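Box Knives and Blades: Quick Notes Before the Packing Weekend

Short one this time, sorry, the truck comes early and half the shelves are still full.

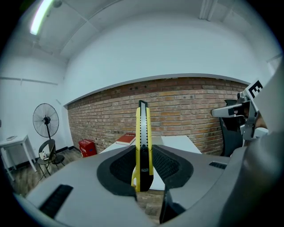
So. Knives. We got a lot of questions after the last packing day, mostly about the snap-off kind, so here goes.

Slide the blade back in every time you put it down. Every time. Even for a second, even if you're only reaching for tape.

One or two segments out is plenty for a carton. More than that and you're into whatever is inside, ask the people who unpacked the Julteo table linens last year.

Dull tip? Snap it off at the score line, with pliers, pointing away from you. Old pieces go in the coffee can by the Loltirero shelves. Not the trash bag please, it rips and someone has to carry it.

Bright handles only if you're buying your own. The gray ones vanish under packing paper and then you find them with your hand.

Cut tape along the seam, shallow. We want to reuse the boxes!! There are 200 flat ones coming from Braltel but thats not enough for both floors, so every box you save helps. Large ones go against the back wall, small ones nested.

Boxes marked 115 and 402 stay closed untill Monday. Glass. Don't open them to check, they have been checked.

Spare blades are in the top drawer of the Liao cabinet, left side, under the string. Take one pack and write it on the sheet.

Gloves if you have them. Coffee from 8, doors open at the side entrance, bring a marker that works.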